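Speaker notes — Selling records by mail from a small label
Talk for the independent music day, 19 January 2021. Online, 40 minutes plus questions.

Slide 1. Title

Wait for the chat to settle. Say who I am and what Ledero does: we are a small label, we put out cumbia, dub and some brass band music, mostly on vinyl, and we mail nearly all of it ourselves. I do the mail orders and the accounts. I don't pick the music, so please don't send me demos.

Say up front that this talk is about stock and postage. The afternoon session covers streaming.

Slide 2. What we sold last year

In 2020 we shipped 3,742 parcels. Before that, most of our records went to shops and to the table at shows. The shows stopped in March and the shops were closed for part of the spring, so the web store had to carry the label.

Don't read out the chart. Point to June, the biggest month. That was the Grokarlow reissue. We pressed 800 copies and sold out of the black vinyl before the color vinyl had even arrived from the plant.

Slide 3. How many to press

This is the question I get most. My method is dull. I look at the last three releases by the same act, or by the closest act we have, and take what each one sold in its first 12 weeks. I press that number plus a bit for shops. If the act has never released anything, I press the plant's minimum.

The plant will tell you the price per copy drops at the next step up. It does. You then have to store the extra copies and pay for them before anyone has bought one. We have a Vlachopoulos live album from years back that we over-ordered, and it has moved with us to two different buildings.

Ask people to put their own worst over-order in the chat. Give it a minute.

Slide 4. Preorders

We open preorders only when we have test pressings approved. We used to open them when the artwork was done, and then the plant would slip and I would spend my evenings writing apology emails. A customer will wait six weeks without much complaint. At four months they ask for a refund and they are right to.

Keep preorder money in a separate account. I will say this twice in the talk. It pays for the pressing and the postage on those orders and nothing else.
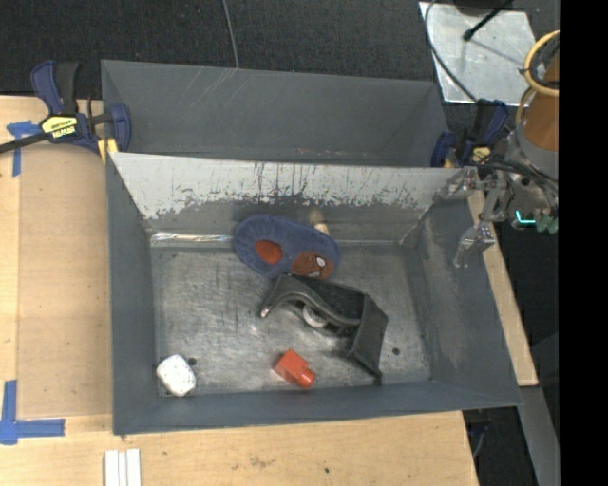

Slide 5. Postage

Postage is where small labels lose money. Weigh a finished parcel on a proper scale, with the mailer, the stiffeners, the insert and the tape. A single LP in a good mailer goes over a pound, and a double LP often lands in the next price band. We got this wrong on the first Praltenero double album and undercharged on every overseas order.

Things to set in your store before the sale opens:
Rates by weight, with a separate table for each region.
A cap on copies per order, if it is a limited pressing.
The customs description and value, filled in once and reused.
A note saying when orders will go out, in the checkout as well as on the product page.

If anyone asks about cassettes, they are easy. They fit in a padded envelope and I have had very few come back broken.

Slide 6. Packing

Take the record out of the jacket before you mail it. Put it behind the jacket in its inner sleeve, inside the same outer bag. This stops the disc from splitting the seam when the parcel gets dropped. If the record is factory sealed, leave it sealed and accept that a few will split. Some buyers care more about the seal. We ask them at checkout now.

Two stiffeners, one on each side. Tape the ends of the mailer flat. Write nothing on the outside that says it is a record.

Show how the mailer folds. Have one next to the keyboard before the talk starts — last time I had to go and find it.

Slide 7. Returns and damage

Answer the same day, even if the answer is short. Ask for one photo of the damage and one of the mailer. For a bent corner we offer part of the money back or a replacement jacket, and we order spare jackets with every pressing for this. For a disc that skips, we send a new one and don't ask for the old one back unless there are several reports on the same side. Then it may be a pressing fault and the plant will want to see copies.

Slide 8. The mailing list

Keep this short if I'm behind. Our list has 968 people on it. They buy far more per person than anyone who follows us on social media. We write to them once a month, plain text, with the new release first and the back catalog at the bottom. Every parcel has a slip in it with the address of the sign-up page.

Slide 9. Paying the bands

We pay twice a year, on a statement that lists copies sold, copies given away and copies left. The band should be able to check the stock figure. Promo copies get their own line — most arguments I have heard about start there.

Repeat the point about the preorder account.

Slide 10. Questions

Leave the contact page up. Likely questions are sales tax, VAT for buyers in Europe, and whether to use a fulfillment house. On the last one: we got quotes from two and stayed in-house, but at double our volume I would look again. For tax, talk to an accountant. The rules in Europe are due to change this year and I'm still reading up.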